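Home | Forums | Rules and Standards | Log in

Start state rules for cloth folding

gripfast87
Batdale want the table wiped before every run and the cloth put back "as found". As found by whom? Two people will read that two ways.

wolde_bench
We ran 1,000 folds under the Uditz sheet with the same wording. 96 got thrown out over the start state. The rule works if you enforce it.

gripfast87
Or it throws out good runs. A folded cloth with a crease across it is a fair start — log it and go.

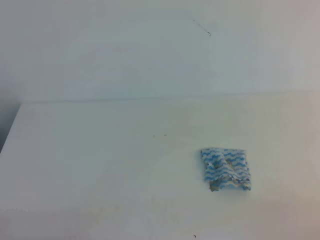 And a stain shouldn't void a run either. Kitchens have stains.

tallow
Disagree. If marks are allowed, write down which ones. Otherwise your pass rate means nothing to me.

wolde_bench
Seconded. Still waiting for Trodico to publish theirs.

Recent threads
Who signs off a reset?
Stop button reach, again

Contact the moderators | Copyright Batdale Forums | Back to top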